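Carleen Baxter had the kettle on before I'd got my coat off, and she had decided what we would talk about as well. She wanted to talk about buns.

"People think reheating is nothing," she said, pushing a mug across to me. "They'll spend a whole Sunday baking and then on Monday they ruin the lot in two minutes flat. I've done it myself, I've had buns you could have resoled a boot with."

Carleen ran the bakery counter in Mudgway for most of her working life, and these days, at 62, she teaches an evening class in Omside for people who have moved into their first flat and own, as she puts it, a microwave and a fork. I had come over from Mustthorpe to ask her about the class, and about the little booklet that grew out of it, which has now gone to 1,000 copies and been passed round a good many more kitchens than that, I should think.

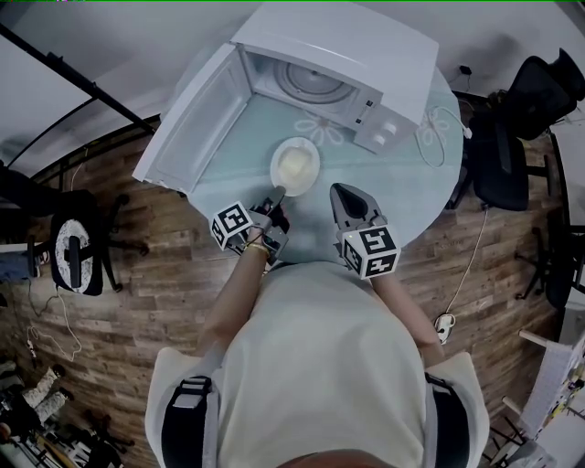
The microwave is where she begins with everybody, and she is quite firm that it should be a plain one. She can't be doing with a panel full of pictures of fish and popcorn. She also likes it out on a table, somewhere you can walk right up to it, and she has a soft spot for a round glass one with a few white flowers on the top, the sort where the door can swing all the way open to the left and you can get a plate in front of it without bumping your elbows. "If you have to reach up over your head for it, you'll tip your supper down your sleeve," she told me. "Put it where your arms want to be."

I asked her what makes a good microwave, then, if it isn't the buttons.

"Two knobs," she said straight away. "One for how strong and one for how long. My mother could have worked it and so could a child of six, and you don't need the book. Then I want a turntable that lifts out easily, so that it gets washed, and I mean washed properly, at the sink, with soap."
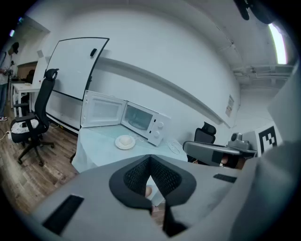
As for the bun itself, she has a method, and she took me through it slowly, stopping now and then to top up the tea (I lost count of the cups, and my notes from this part are a bit splashed). A small plate, nothing too heavy. A sheet of kitchen paper, just damp, laid over the top. Low power, a short go, and then leave it alone for as long again.

"That last bit is what they won't do," Carleen said. "They want it in their mouth the second it pings. But the middle's still catching up with the outside, you see, and if you give it that little rest it comes out soft all through. Isla timed it for me once with her phone and she was ever so surprised."

Isla is Isla Pirihi, who came to the class as a pupil one wet November and now helps to run it. She joined us for the second pot and had plenty to say about doors.

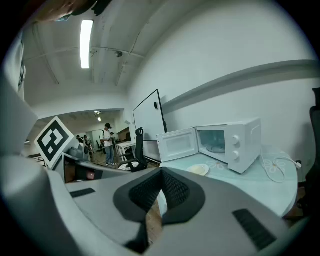 "Leave it open afterwards," Isla said. "Ten minutes, wide open, while you eat. Otherwise all that steam just sits in there and by the weekend it smells of everything you've had since Monday."

Carleen nodded at this and added that a bowl of water with a slice of lemon does wonders too, heated until the inside is good and steamy and then wiped round with a cloth. She wrote it down for me on the back of an envelope, along with the number to ring for the autumn class, and then wouldn't let me go without half a dozen buns in a paper bag.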